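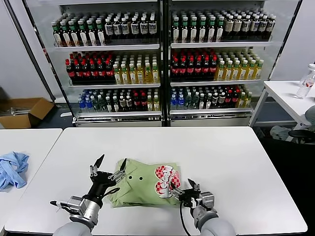

Szymon Adamczyk asked under my last post why anyone would fold shirts with two arms and then throw away half the training data on purpose. Fair question. Long answer, so, thread.

Short version first. We had 1,669 teleoperated folds. We trained on all of them, policy was meh. We trained on 1,058 of them, policy got better. Same network, same number of gradient steps, same table.

The ones we dropped weren't failures. All of them ended in a folded shirt. That's the bit people get stuck on and I was stuck on it too, for most of April.

What we cut by: hesitation. If both grippers sit still for longer than 3 seconds while they're near the cloth, the demo is out. That's pretty much the whole method. I'm calling it pause filtering until someone gives me a better name.

Why would a pause hurt. Person driving the arms stops to think. Where's the hem, is that one layer or two, etc. The policy can't see the thinking. It sees cloth, grippers near cloth, and the "correct" action is do nothing. So it learns do nothing.

And then it does nothing forever. A human gets out of the pause when they've decided. Policy has no memory of how long it's been waiting (ours takes a single observation, no history), so next step looks the same as the last one, so it waits again.

If you've run imitation learning on cloth you have watched this happen. Gripper resting on the fabric, arm humming, you standing there with your coffee.

Second fold is the worst for it. First fold is big and obvious, grab two corners and go over. Second fold the shirt is already a lumpy rectangle, edges bunched up, and which edge you take depends on how lumpy. That's where operators pause and thats where the policy froze.

Things we tried before this, none great:

Cutting the still frames out and stitching the rest together. Helps with freezing. But the arms came out of it jerky, and it started closing on cloth before the fingers were really under it. Some of those still frames were doing a job.

Longer action chunks. Helps a bit, the policy coasts over the pause. But then it coasts over mistakes too. Missed grasp, carries on folding air.

Adding history. Worked in training loss, fell apart on the robot. It just learned to copy whatever it did last. Old problem, we didn't fix it.

Dropping the entire demo was Hubert Szewczyk's idea and I argued against it for a week. Felt wasteful. Somebody sat there and drove those.

His point: an operator who gets stuck usually got stuck for a reason a few moves earlier. Bad grasp, cloth slid, corner tucked under. So the pause is a flag on the whole attempt. You're not cutting it for the pause, you're cutting it for what led up to it.

I went and watched a pile of the dropped ones to check. He's mostly right. Lots of sloppy first grasps. Also some perfectly good demos where I think the operator was looking at their phone. Those we lose for nothing, oh well.

Eval: 30 trials per policy, shirt starts flat-ish but not neat, one attempt each, no human help. Scored by a person who didn't know which policy was running. Success = both sleeves in, rectangle, no part of the shirt hanging off the table.

I'm not putting the success rates in a post because someone will screenshot them without the trial count next to them. They're in the writeup with intervals. The intervals are wide. Direction is clear for freezing, less clear for final neatness.

What I will say – freezes longer than ten seconds nearly went away. The remaining ones were nearly all shirts with something stiff on them, like a big print on the chest. Stiff patch doesn't crease where the policy expects and it gets confused at the halfway point.

Buttons are their own story. A fingertip catches on one, cloth drags, the whole rectangle rotates. No amount of filtering helps there, we just don't have enough button examples. Collecting more.

Control we ran becuase a reviewer would ask: drop the same number of demos at random. That was worse than using everything, as you'd hope. So it isn't "less data good". It's which data.

Second control: keep only the fastest demos, same count. Better than random, worse than pause filtering. Fast operators fling the shirt around and the policy picks that up, and flinging is hard to copy.

Does the threshold matter? Yes, annoyingly. Set it very short and you throw out everybody careful. Set it long and you keep the stuck ones. We picked ours by looking at a histogram and squinting. There was a dip, we put the line in the dip. Your operators will have a different dip.

It probably also depends on the teleop rig. Ours has a bit of lag so people wait for the arm to catch up before closing. On a snappier rig I'd start lower.

Stuff I don't know:

Does it hold for towels, pants, anything with a different fold order. Only shirts so far.

Does it hold with a policy that handles history properly. My guess is the gap shrinks a lot.

Could you down-weight instead of drop. Probably! Hubert has it running now. Early curves look fine, robot time booked for tonight, ask me tomorrow.

Szymon came back with "so you're just training on your best operator". Checked that. Everyone's data survives the filter, just not evenly. The person who lost the most demos was me lol

Filter script is tiny, it's a loop over gripper poses and a distance check against the cloth mask. Goes up with the writeup. Internal name for the repo is Zerkby, don't ask, if you see it in the logs that's this.

Units matter btw. First version I had the distance in cm and the mask in meters and it threw out nothing. Spent an afternoon pleased that our data was so clean.

OK back to the arms. Will answer replies after the tonight run, if you have button-heavy shirt demos you can share pls message me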